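In Praise of the Table Nobody Has Put Away

I have become a fan of the spread-out kitchen table. My sister-in-law Verna Zamora keeps her toy kitchen in 7 labeled bins, lids on, and I admire her for it, I do. But give me the version where everything is out at once and you can see what you've got!

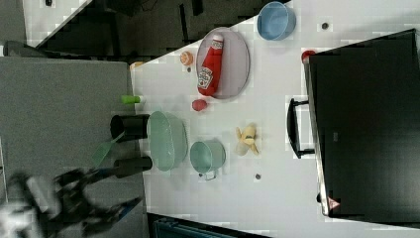
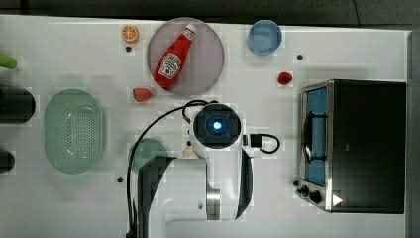

The ketchup on its plate, with the pale green piece to the left and the play food wherever there was room.

Look at that ketchup bottle, lying diagonally across a plate as if it were the main course. I love it. A tidy person would stand it up next to the salt. A person who is playing restaurant thinks ketchup is dinner, and for a good stretch of my childhood so did I.

The other thing I love is the mix. Play food next to dishes you could use for a real lunch, and that plate in its soft grayish purple, which makes the red look twice as red. Marisol Lindgren, who taught preschool down the street from us, used to tell parents to raid their own cupboards before buying a set, and I think she was right. A real colander beats a pretend one any day. It has holes! You can pour rice through it, or sand, or beads (sorry, Verna), and find out what stays behind.

I've seen play kitchens priced at 699 dollars, with little lights in the oven, and I'm sure they're lovely. I would still rather spend a tiny part of that on a bowl, a plate and a spatula, add a strawberry and a banana, and leave the lot out on a plain white table until supper.

Yes, it has to be cleared eventually. We do ours at half past five, into one big basket with no labels at all, and in the morning we tip it out again.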